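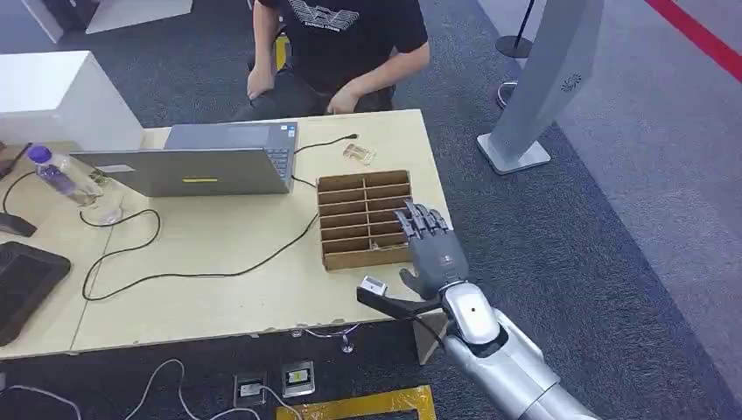
Nidden sorting cell – setup and maintenance notes

This README covers the arm, hand, sorting tray and operator desk of the Nidden cell. It is meant for whoever sets the cell up at the start of a shift or takes over a repair halfway through. Control software is documented in its own repository and is only mentioned where a setting has to match something on the hardware.

Maintainer: Raimo Niskanen
Last revised: July

Names used in this file

Nidden – the whole cell, desk included.
Sara – the arm controller. Log lines that start with "sara:" come from it.
Mwakyusa – the finger calibration routine.
Lenetham – the wrist sensor bracket and the cable that goes with it.

Layout

The operator sits on the far side of the desk with the laptop facing them. The arm comes in from the opposite side, at the right-hand corner. The tray goes on the right part of the desk, within reach of the fingers. Keep the laptop to the left of it. If the laptop drifts toward the tray, the planner will still find a path, but it takes the long way around and the cycle time suffers.

The tray is cardboard with thin partitions, two columns of compartments. It weighs next to nothing and will slide if a finger catches a partition. Before a run, square it to the desk edge by eye and then run the tray find step from the laptop. Don't tape it down. We tried that, and a snagged finger then tore the partition when before it would only have pushed the tray.

Power comes up through the floor outlets under the front edge of the desk. Check that the connectors are fully seated before starting Sara. A half-seated connector will usually let the controller boot and then drop it on the first fast move.

Startup

1. Clear the part of the desk under the hand.
2. Start Sara and wait for "sara: ready". Don't touch the hand before this line.
3. Home the arm, then the fingers. The order matters, as finger homing reads the wrist angle.
4. Run Mwakyusa with the hand open and nothing in it.
5. Run tray find.
6. Do a hold check with a phone: the hand holds it over the right end of the desk while the operator watches the finger loads on the laptop.
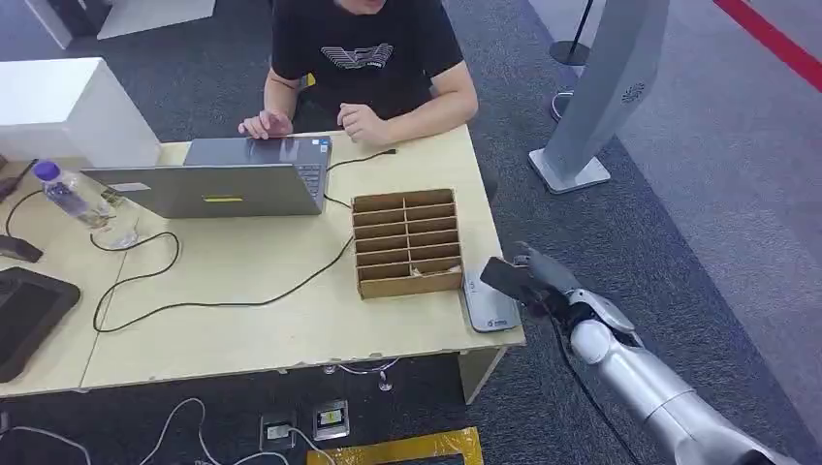
7. If the loads stay level for 30 seconds, release the phone onto the desk and start the job. If one finger's load creeps up, stop and repeat step 4.

Use a phone with a plain back for the hold check. Rubber cases give a false pass, because the grip holds even when one finger is doing nothing.

Stopping

Stop the job from the laptop, open the hand, then send the arm home. Power off Sara last. After an emergency stop the fingers stay where they were, so support whatever is in the hand before you release it.

Routine care

Fingers: wipe the tips with a damp cloth at the end of the day. No solvent. Move each joint through its range by hand with the power off and feel for grit. A gritty joint should be logged even if it clears up.

Fasteners: check the round fasteners at the finger joints for play. Snug is enough. Overtightening shows up as a slow finger in the Mwakyusa report, and people then go looking for a motor fault.

Sleeve: the ribbed sleeve at the wrist should sit evenly all the way around. Turn the wrist slowly through its travel and look between the ribs for cracks. If the lower rim has ridden up onto the shell, ease it back with your fingers – no screwdrivers.

Bracket: the Lenetham bracket hangs under the wrist and gets knocked when the arm is parked carelessly. Any movement of the bracket means a new calibration.

Cables: leave enough slack at the wrist for a full turn. The cable should hang free from the wrist and not lie across the tray.

Reach test with the shelf unit

The wooden shelf unit is used for checking reach and approach angle. Its boards don't give, so run the test at low speed only. Bring the hand in level with the slots and stop with the longest reach just short of the front edge. A picture card in the top slot gives the fingers something thin to aim for. Leave it sticking out a little way.

Run the approach with the wrist turned both ways. If the two stopping points differ, the wrist zero is off and needs to be redone before any tray work.
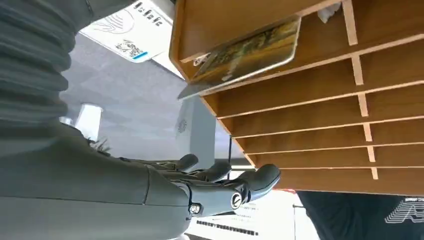
Service counters

Sara keeps a count of full grip cycles. The counter is not reset when the hand is swapped, so write the reading down on the service sheet every time.

Sleeve inspection: every 3,000 cycles
Reading at last hand service: 3,575
Finger zero offset, long finger: 56 counts

The offset above belongs to the hand now fitted. Don't copy it to the spare.

Finger zero procedure

Do this after any work on a finger joint, after a bracket knock, or when the hold check fails twice in a row.

Fold the arm so the hand hangs over open floor, away from the desk and the tray. Send the long finger straight out and let the others curl. Wait for the motors to settle, then read the joint values in Sara. Push the fingertip gently upward and let go. The value should come back to where it was.
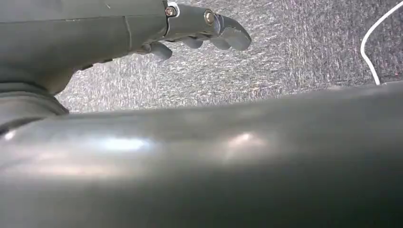

If it comes back to a different value each time, the joint has play and zeroing it is a waste of time. Fix the fastener first. If it comes back to the same wrong value, enter the difference as the new offset, save, and power cycle Sara. The offset is only read at boot.

Watch the clearance between the hand and the arm housing in this pose. The folded position is tight, and the collision model treats the sleeve as a plain cylinder, so the planner believes there is more room than there is. Jog by hand, in small steps.

Known problems

– Tray find fails if something is lying against the side of the tray. Move it and run the step again.
– Mwakyusa sometimes reports a pass with a blank value for one finger. Treat a blank as a fail.
– The spare hand has an older connector and needs the short adapter, kept with the service sheet.
– Parking the arm from the reach test can brush the bracket. Raise the wrist before rotating it.

Changes to this file go through Raimo Niskanen. Please include the cycle count with any fault report.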